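The Toast Years

Breakfast used to be a meal. Then it was a bar, eaten in the car. Now – slowly, crumb by crumb – it's coming back.

Chie Kuroda gave up cereal in April. Bakes 2 loaves a week, rye mostly, in a kitchen the size of a closet. "I wanted to sit down," she says. Seven minutes, plate, butter, radio on. No phone.

Calum Strachan runs Uvby, a bakery with 3 tables and a line out teh door by seven. Sells the heels separately. People fight over them.

His rules – slice thick, day-old bread only, salt on top. Jam is for kids. Marmalade he allows, if its bitter.
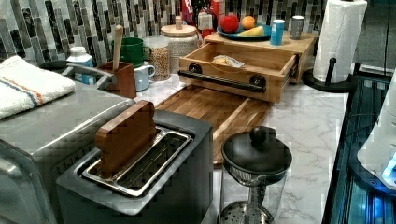 The two-slot toaster, still a countertop regular.

Kuroda disagrees about the jam. Strongly.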